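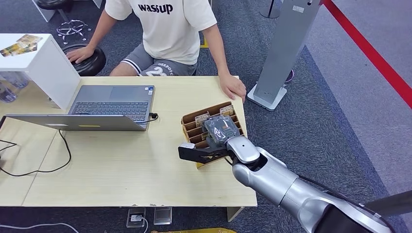 Two laptops and a divided cardboard box share a table, with a pair of black stools alongside.

Shared desks are back at Watus, and so is the cardboard

Tenants at the Watus work hub have been told that assigned desks are finished, and that a cardboard box with slots in it will help make up for the lost drawers.

The change took effect in January under a program called Trellow, sold to the hub's managers by the office planning firm Vilela. Wide tables replace single desks, stools replace a good share of the chairs, and small belongings go into divider boxes that sit on the tabletop between users.

Vilela's pitch puts the saving at 413 square feet of floor space. It doesn't say how much of that was hallway. Asked for the floor plan behind the number, the firm sent a brochure.

"People had more room than they were using," said Gitau Khaemba, who manages the hub. "You walk through at ten in the morning and half the desks have a mug on them and no person."

That may be so. It's less clear that the people who do turn up at ten in the morning are better off. Two open laptops, their cables and one box take up a fair bit of a table, and power cords still have to reach the wall somehow. The Trellow brochure has a page on "cable freedom" and the word "outlet" isn't in it.

Then there are the stools. They're round, padded and backless, and Vilela describes them as suited to "active sitting." Subira Tanui, a bookkeeper who has rented at the hub for six years, describes them differently.

"They're fine for a phone call," she said. "I do payroll. I'm there until five, and by three I've gone looking for something with a back on it."

Tanui was one of 66 tenants who answered a survey before the switch. Only 19 favoured shared tables. Khaemba said the question was worded badly and that the results were "one input among several." He didn't name the others.

The boxes, at least, have a few admirers. They're cheap, they can be labelled, and a torn one goes out with the recycling. They also have no lid and no lock, so anything worth more than a pen tends to go home at night in somebody's bag.

The hub spent $3,803 on the first phase, mostly on tables. Monthly rent hasn't dropped. Khaemba said a reduction was "not part of this stage."

A second phase would extend shared seating to the Nenareo room at the back, the only space in the hub that still has drawers. Tenants there have asked for a meeting. It hasn't been scheduled.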